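Progress report to the Evangelista Fund
Kuvstead Community Hall heating and insulation works
Submitted 2025-12-02

We use cookies to remember your settings and to see which pages are read. By staying on this site you agree to this. Accept / Manage choices

1. Where we are

The roof insulation is finished and signed off. The new boiler is in and running. The east windows are done and the west windows are not. We had planned to have the whole window job closed out before the cold weather, and we missed that by a fair distance. The reasons are in section 3.

The hall has stayed open throughout, apart from nine days in July when the ceiling panels were down in the main room. The food pantry moved into the side room for that stretch and kept its normal hours. The dance classes were canceled for those days and the fees were refunded.

2. Work completed since the last report

Roof. The contractor, Rirnlow, laid new insulation over the main room, the kitchen and the back corridor. When the old material came out, two joists over the kitchen were found to be soft at the ends. These were repaired before the new layer went in. The repair was paid for from contingency and the invoice is attached to the finance sheet.

Boiler. The old unit was removed in July and replaced with a Drastus gas condensing boiler. It had been sized for the building as it was, so we asked for the calculation to be run again with the new insulation included, and that brought us down one model. The saving went toward new valves on the radiators in the main room. The two radiators in the lobby still have the old valves, which are stiff but work.

Controls. There are now separate heating zones for the main room, the side rooms and the office. Before this, heating the office for one person meant heating the whole building. The timer schedule is posted inside the boiler cupboard door. It has been changed several times as groups have asked for different hours, and we expect to settle on a winter version after the holidays.

East windows. All the units on this side are replaced and sealed. Draft complaints from the craft group, who sit along that wall, have stopped.

3. Work delayed

West windows. The first delivery was made to the wrong height. The drawings we sent were correct and the supplier has accepted the error, so there is no cost to the grant, but the replacement units joined the back of the order line. The old windows have been taped and fitted with clear film for the winter. It is an ugly fix and it does cut the draft.

Kitchen door. This was to be replaced with an insulated fire door. The frame is out of square and the door as quoted will not fit without rebuilding one side. We have a revised quote for $482 over the original figure and would like to discuss this with you before going ahead – see section 5.

4. Use of the building

The hall was booked for 94 sessions in the quarter. Of these, 62 were regular groups and the rest were one-time bookings such as birthday parties, a blood drive, two public meetings and training days. Evening bookings are up on the same quarter last year. Weekday mornings are still quiet, and we have put the morning rate down to see if that helps.

We do not have a full heating season to compare yet, so we are not giving a figure for fuel savings in this report. Meter readings are being taken every week and written in the log. One reading was missed over the Thanksgiving break. The main room now reaches its set temperature before the first group arrives, which it did not do last winter even with the boiler on overnight.

5. Decisions we need from you

We ask for approval to spend the extra $482 on the kitchen door from contingency. There is enough left in that line to cover it.

We also ask to move the end date of the project back by 24 working days to allow for the west windows. No other budget line changes. If the later date causes a problem with your own year-end, please let us know soon, as the final inspection has to be booked well ahead.

6. Next period

Fit the west windows. Rebuild the kitchen door frame, if approved. Replace the lobby valves if money remains. Collect a full set of winter meter readings and send them with the final report. The acoustic panels in the main room are a separate project and are not charged to this grant – we mention them only as the fitting dates may overlap with the window work.

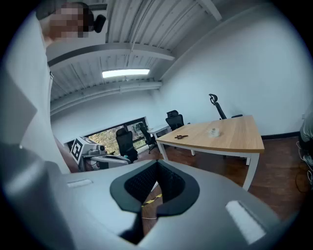
A black headset earpiece beside a person's head.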